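About us

Hello! I'm the person behind Giltov, a small workshop that tests robot jobs in simulation before anyone lets them loose on real kit. I started it after a fault that cost me most of a winter, and I still tell that story to every new customer, so you may as well have it too.

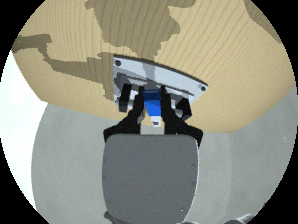
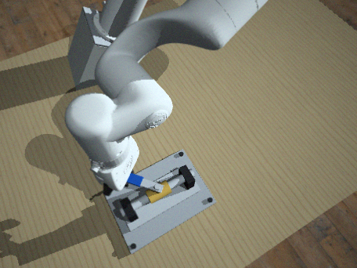 A simulated run of the collar job, gripper and something blue in both views.

The collar job was my first proper contract. Mendden make sliding parts for doors and drawers, and they wanted an arm that could pick up a hand tool and use it to push a collar along a rod. Sounds easy, doesn't it? I thought so as well. I quoted for three weeks and bought myself a new kettle.

For the first 700 cycles on their real bench it went like a dream. Then in January, shortly after four in the morning, the tool turned a little in the fingers, the tip rode up over the collar and the arm carried on pushing, straight into an end block. It bent the rod, cracked the block and threw the tool over the guard rail. The building was empty, thank goodness, but the spot where the tool landed is where people stand to load parts during the day. I've still got the bent rod in my desk drawer.

What went wrong? My force limit was set for the arm and took no account of the tool. The arm thought it was having a perfectly nice time – plenty of push left, no alarm – while the thing it was holding had slipped round by a few degrees. There was no check on the grip at all. That was my mistake and I put it in writing to Mendden the same morning. They were very decent about it (they also sent me the bill for the rod, fair enough).

So I went home and rebuilt the whole job in simulation, and this time I tried to break it. I made the handle slippery, I shifted the fixture, I started the tool at silly angles. In the first batch of 1,000 runs I got the same slip again and again, and always late in the push, which I'd never have guessed from the one real crash. The second batch was 2,000 runs with a grip check added, and run 909 of that lot found another fault I hadn't even thought of: the arm would let go of the tool if it was told to stop halfway. I'm very glad I met that one on a screen!

That's more or less how Giltov works now. You send me the job, I build it in simulation, and I spend my days looking for the nasty bit. We use our own software for this, called Sirivine, which keeps every failed run so we can play it back from any side. The good runs get thrown away after a month. Michiels, the machine shop across the yard, make up the test fixtures when we're ready to try things for real, and they don't let me press go until they've read my list of faults – a rule they brought in themselves and one I've come to like.

We're still small and I still answer the phone. If your robot has done something odd, or nearly done something, please do get in touch, even if it seems too minor to bother with. I like hearing about the near misses best. Bring drawings if you have them, and the broken bits too.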